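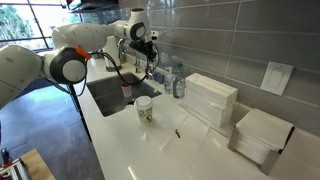
Teaching a pick from the sink: by hand or by remote?

Asked by Gholamreza Farahani, Jul 19, 2026

I'm trying to get our arm to lift a cup out of a steel sink and set it on the counter. I've done 15 demos by pushing the arm around by hand and my elbow always ends up near the faucet. Should I switch to remote control? Same data format either way, I log joints and gripper.

2 answers

Macarena Echevarría
Remote, for a sink, definitely! With hand guiding you're leaning over the basin and your arms get into the camera view, so the policy learns from pictures it will never see again. I switched on the Lowther project and my demos got so much cleaner (slower at first, I'll admit, the first 5 were awful). Start each one from a slightly different pose, move the cup around the basin, and go straight down past the faucet before closing the fingers. Check your cable slack too, a loop can catch on a tall faucet. Throw out any demo where you hesitated for over 15 seconds. Have fun, it's a great task!

ernuleck_fan
hand guiding works ok for me, just stand on the other side. what gripper is it?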